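Notas del orador: «Cuatro semanas con el kit Kavach de dos brazos»
Dewanti Subramaniam, Sustine. Charla de tarde, sala pequeña.

Arranque
Saludar. Decir quién soy y quién pagó el kit (Sustine, a precio de catálogo, sin descuento, para que nadie busque conflictos de interés donde solo hay una factura). Si hay comerciales de Kavach en la sala, saludarlos también. Suelen sentarse en la segunda fila.

Qué venden
Dos brazos, dos pinzas paralelas, una cámara en cada muñeca y un software de enseñanza por demostración llamado Fliltix. El folleto promete «manipulación bimanual lista en una tarde». Pausa aquí. No especifica de qué mes.
La instalación nos llevó tres días, uno de ellos dedicado a un cable. Ilídio Cunha insiste en que lo mencione porque el cable lo encontró él.

Qué le pedimos
Cerrar cajas de cartón. Elegí la tarea porque suena fácil, y porque en nuestro almacén la hace gente que podría estar haciendo algo menos deprimente. Grabamos 200 demostraciones. El manual recomendaba 10 «para empezar», cifra que conservo enmarcada junto al teclado.
Recordar al público que el cartón no ha leído el manual: se dobla por donde quiere, se rasga y vuelve a levantarse en cuanto lo sueltas.

Dejar la foto en pantalla mientras hablo. Es la vista desde una de las muñecas: la pinza propia abajo, con los dedos juntos, y la otra arriba a la derecha, apretando el borde de una solapa interior. Señalar la solapa derecha, que tiene el canto desgarrado. Con cajas nuevas cualquiera queda bien en una demo. 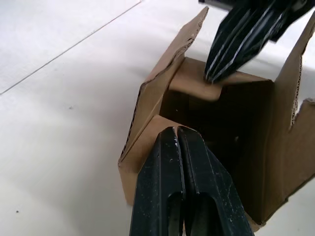

Resultados
Hicimos 494 intentos y contamos como éxito solo la caja con las cuatro solapas abajo. Salieron 354. Dejar que la gente haga la división sola, les entretiene.
Los fallos se parecen mucho entre sí: una pinza suelta antes de que la otra haya llegado y la solapa se abre otra vez. Fliltix registra el episodio como «completado con observaciones». Leerlo despacio, en voz de folleto.

Lo que me gustó
Los brazos son suaves y se guían bien con la mano. Cambiar los dedos de la pinza cuesta dos tornillos. La vista de muñeca ayuda muchísimo a entender un fallo, bastante más que el panel de gráficas, que es precioso y no he vuelto a abrir.

Lo que no
La licencia de Fliltix se paga por brazo. Sí, también en el kit de dos brazos.
El soporte contesta rápido y casi siempre con un enlace a la página que ya estabas leyendo.
El sombreado dentro de la caja confunde al modelo. Pusimos otra lámpara y mejoró algo. La lámpara no viene incluida.

Si preguntan si lo compraría otra vez
Sí, para un laboratorio con paciencia. Para una línea de embalaje con prisa, todavía no. Si insisten con el precio, remitirlos a la segunda fila.

Cierre
Agradecer a Ilídio (por el cable). Los datos de los intentos se piden por correo, dirección en la última diapositiva. Turno de preguntas, y beber agua antes.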